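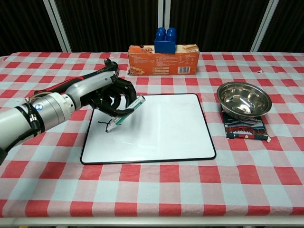 Flat on the Table: The Small Whiteboard Gallery
Posted by Ebony Dunstan in Desk Things, June

I have never believed in the small whiteboard. People buy one, write "milk" on it, and then it lives behind the toaster with "milk" on it until they move house. So when Fletcher Ashby put tabletop boards on the list for this gallery I voted no, and lost, and got the job of writing it up.

The claim, as I understand it, is that a board lying flat does something a pad of paper can't. You can wipe it. Fine. You can also turn a sheet of paper over, and a pad of 90 sheets is cheaper than any board I was quoted.

The board
Rectangular, slightly rounded corners, thin black border, glossy white. I have no quarrel with the shape. The gloss I'm less sure of, because it picks up the overhead light, and anyone sitting at the wrong angle is going to be reading the ceiling.

The marker
White barrel, green label band, dark tip, black ink. I like a plain marker. What I don't like is paying extra for a "board set" when the marker is the only part of the set you'll replace.

The mark
A little black cross-like squiggle in the upper left part of the board, and a whole lot of white left over. Maxine Grimshaw calls it a star. Corey Waaka calls it an asterisk and wants to know where the footnote is. I call it a test stroke, the same one everybody makes in the pen aisle.

The wafers
The orange box at the back has wafer biscuits on the front. Maxine Doolan says snacks belong at any planning table and I'll give her that one. Two feet from a dry surface, though? Crumbs get under the tip and you end up with a gray line where you wanted a black one.

What readers sent in
We got 37 notes after the last desk gallery and 6 of them were about boards like these. A reader in Limthorpe keeps a running score for card games on hers. Another one does long division with his daughter, which sounds like a good use to me, and he says she works bigger and neater than she does on paper. I'd like to see the paper before I agree.

One person asked if a board laid flat wears out faster than one on a wall. I don't know. My guess is that it gets leaned on more, and sleeves wipe off things you meant to keep.

Where I've ended up
I'll allow a board for games, sums and arguments about floor plans. For lists I'm staying with paper. Fletcher has offered to lend me his until the next gallery, and I've told him it had better come with its own cloth.

Next up: tape dispensers. Notes to the usual address, please.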